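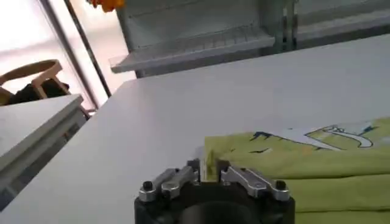
Do you need to read the Plesutcombe comics before watching the cartoon?

You can start with the cartoon. It covers the first three books in its opening season and changes enough along the way that the comics won't spoil much for you.

I came to it the other way around. I'd read all 38 issues by the time the show was announced, and I was grumpy about it for months. The character I cared about was Fundar, the harbour clerk who becomes a masked nuisance at night, and the first trailer had him on screen for maybe two seconds with his back turned.

In the comics Fundar doesn't get a costume until issue 9. Before that he wears his office coat inside out, with the grey lining showing, and everyone in town recognizes him anyway. The cartoon gives him the full outfit in the second episode: green cape, tall boots, the lantern on his belt. I didn't like it at first. After a rewatch in April I think it works, mainly for the scene where his boss, Mrs. Aerts, finds the cape in the filing cabinet and files it under C.

Aerts is the biggest change. She's barely in the books. I think she has one page where she complains about the tide tables. In the show she knows who Fundar is from the start and keeps giving him the worst shifts so he'll be too tired to go out. By the end of the season she's covering for him. A few people on the forum hate this. Jasper Verbeke, who runs the fan index, wrote a very long post saying it ruins the ending of book three. I see his point, but the ending of book three was never that strong.

The villain is mostly the same. Dirkach still lives in the lighthouse and still wants the town's bells. His voice is higher than I'd imagined. The cartoon drops his brother completely, so if you read the comics later you'll meet a second Dirkach and wonder where he came from. He's in issues 14 to 20 and then he moves inland.

A couple of small things I noticed:

The number on Fundar's office door is 279 in the comics and 93 in the show. I don't know why they changed it.

The ferry is still number 3079, and it still never leaves on time.

The theme song has a second verse that only plays over the credits of the last episode.

If you do want the books, get the collected editions. The single issues have the letters pages, but the colouring in the early ones is muddy and the night scenes are hard to make out. Book two is the best one. I'm rereading it now and I'll write up the bell tower chapter when I've finished.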